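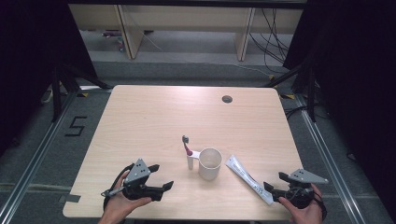 Yesenia Sánchez

Ticket: episodes dropped at ingest, toothbrush task, station 5
Project: Nenik
Component: recorder, right handheld gripper
Priority: normal
Status: closed, one follow-up open

Summary

Right gripper width goes stale partway through an episode. Ingest check rejects the episode. Left gripper is clean. Head camera stream is clean. First seen 16 May 2019 in the morning batch.

Setup

Two handheld grippers, one operator, head view plus both gripper streams. Task objects are the toothbrush in the white holder, the translucent cup and the toothpaste tube, all near the operator's edge of the table. Start pose for the right hand is next to the capped end of the tube. The left hand starts off the near edge of the table.

Recorder build is the one Hallier shipped with the second set of grippers. Ingest is ours. No changes to either one since the last good batch.

Symptom

Batch was 100 episodes. Ingest passed 83 and rejected 17. All 17 have the same reason code:

width_right: stale value, limit exceeded

In each rejected episode the right width holds one value while the right pose keeps moving. When it comes back it jumps straight to the correct value. There is no ramp. The operator did not notice anything, and the recorder showed green the whole time.

Log

Entry 1. Pulled three rejected episodes and plotted width against pose. In all three the dropout starts while the right hand is turning the tube. Nothing similar during the cup move. The left hand does the toothbrush, and its width is clean from start to end.

Entry 2. Checked timestamps first, as we had clock trouble on this station last September. Offset between the two gripper streams is 2 ms at the start of the episode and the same at the end. Not a clock problem. The September fix is still in place.

Entry 3. Suspected the stale limit in the ingest check was too tight. Raised it in a scratch config and reran the batch. It recovered four episodes and the other 13 still failed. Looked at the four by hand and they are bad data: the fingers close on the tube in the video and the width says open. Put the limit back. Please do not raise it to get the pass rate up. A policy trained on these will learn to lift the tube with an open hand.

Entry 4. Swapped left and right grippers at the table, left the cables where they were. Ran 10 tube episodes. Fault stayed on the right side. So the gripper itself is fine and the problem is in the cable, the port or the recorder's right channel.

Entry 5. Swapped the two ports at the recorder and changed the channel map to match. Fault stayed with the right cable. Port and channel ruled out.

Entry 6. Static test. Held the right gripper still over the table and opened and closed it for two minutes. No dropout. Repeated with the wrist rolled outward, the way the operator turns the tube. Dropout on the second roll and on most rolls after that. Flexing the cable by hand near the strain relief gives the same result with the gripper lying on the table.

Entry 7. Replaced the right cable with a spare from the Arellano kit. The spare is longer, so I left more slack behind the wrist and tied the rest back clear of the operator's feet. Fifty rolls, no dropout.

Entry 8. Recorded 48 new episodes with the same operator and the same start pose. All 48 passed. Plotted every fifth one and the width follows the fingers through the tube turn.

Cause

Intermittent break in the right cable at the gripper end. It opened only under twist. The pose does not come over that cable, so the pose stayed good and made the fault look like a software problem.

Why the recorder stayed green: on a missed read it repeats the last width and stamps it with the current time. The live display checks only the time stamp. Ingest checks for change in the value while the hand is moving, so it caught the fault after the session was over.

Actions taken

Bad cable tagged and pulled from the station. Do not put it back in the spares box. It will pass a continuity test if you hold it straight.

The 17 rejected episodes are marked unusable and kept for testing the check. They are not in the training set. I did not try to rebuild the width from video.

The 83 that passed were scanned again with a shorter window. Two had a short hold during the tube turn, below the ingest limit. Both removed. The training set takes 81 from the original batch plus the 48 new ones.

Added a wrist roll to the start-of-session check for both hands: close the fingers, roll out, roll in, open, and read the raw width while doing it. Use the raw readout. The status light will not show this fault.

Notes for operators

Leave a loose loop of cable at the wrist before you start. If the cable pulls when you reach the far side of the table, stop and reset it between episodes. Do not hold the cable against the grip with your fingers.

If you redo episodes for this task, put the tube back at the same slant with the cap toward the right hand. Varied tube poses are a separate batch with a separate tag, and mixing them under this one makes the counts wrong.

Still open

Asked Hallier for a recorder change so that a missed read is written as missing. Waiting on a reply. Until then the live display cannot be trusted for width on any station.

The Flastcombe site runs the same recorder build. Sent them the roll test and the rescan script. They should rescan anything that involves turning an object in the hand.

Closing this ticket for station 5. The recorder change is tracked separately under Nenik.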